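Hi Janaína,

You asked for something shorter than last time and less like a form, so I'm just going to write you a letter and you can pull out whatever the board needs. Janaína Dantas gets her report in plain words this quarter!

The big news first. The guest rooms at Tivwood are far enough along that I can talk about them without crossing my fingers. When we applied to you, the upstairs was four rooms for families visiting patients at Costow hospital, and every one of them had the same troubles: thin curtains, tired mattresses and a radiator that knocked all night. Your grant was 2,000 dollars for bedding and small repairs. So far I've spent 1,390 of it, and the receipts are in the blue folder I dropped at your office (the one with the coffee ring, sorry).

Most of that went to mattresses. I'd planned on replacing two and patching up the others, but when we stripped the beds in the back rooms it was clear the old ones had to go. Ferreira gave us a decent price for buying all four at once and hauled the old ones away for free, which saved me a fight with the dump. I also bought a set of waterproof covers. They crinkle a bit. One grandmother told me it was like sleeping on a bag of chips, so I'm trying a softer kind in her room — same price, slower delivery.

Sheets were the part I enjoyed most. I went with plain colors in a cotton blend, two sets per bed, and they come out of the dryer looking good enough that I've quit ironing them. The all-cotton ones I bought first shrank at the corners and are now dust covers in the attic.

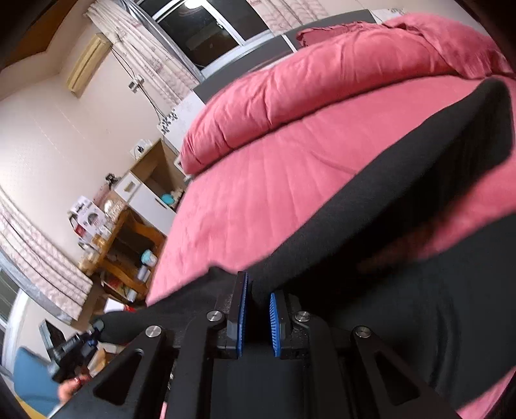 **Will the money last through the rest of the work?**

There's enough left for the curtains and the radiator, as long as the plumber sticks to the price he gave me in writing. The hallway paint will have to come out of our own pocket.

On to the guests. We've had 209 overnight stays since November, counting one person for one night as one stay. I was hoping for more, but the room at the top of the stairs was closed for most of the winter with a leak over the window. That's fixed now. The roofer found a cracked flashing and had it done in a morning, after I'd spent weeks imagining a whole new roof.

People tend to stay three or four nights. A few stay much longer, and those are the ones who use the kitchen, so I've cleared them a shelf in the fridge and put labels on the cupboards. I'd like to get a second kettle too. It isn't in the budget and I'm not asking, I'm only mentioning it.

What hasn't gone well: laundry. I figured I could keep up with it in our own machine, and I can't. When two rooms turn over on the same day I'm up past midnight with wet towels on the banister. I asked Makov, the laundry service across from the bus station, what they'd charge to pick up and bring back once a week, and the quote was 1,475 dollars for a year. That's more than I want to pay for folded towels. They may do a smaller plan with sheets only, and I'm waiting on a call back.

The reading lamps are also late. The first batch came with the wrong plugs and I had to send the whole box back, then the store lost track of the return, then they found it. You don't want the full story. I have the refund now and I'll order from someplace else.

For the next stretch I'm going to get the radiator bled and the valve replaced, hang the new curtains (lined this time, the streetlight is brutal on that side) and settle the laundry one way or another. I also want to rewrite the welcome sheet. It still tells people to park behind the bakery, and the bakery has made its feelings on that pretty clear.

If the board wants the numbers in a table, let me know and I'll type one up. Otherwise I'll call you once the plumber has been — and please come by and see the rooms whenever you like, the coffee's always on.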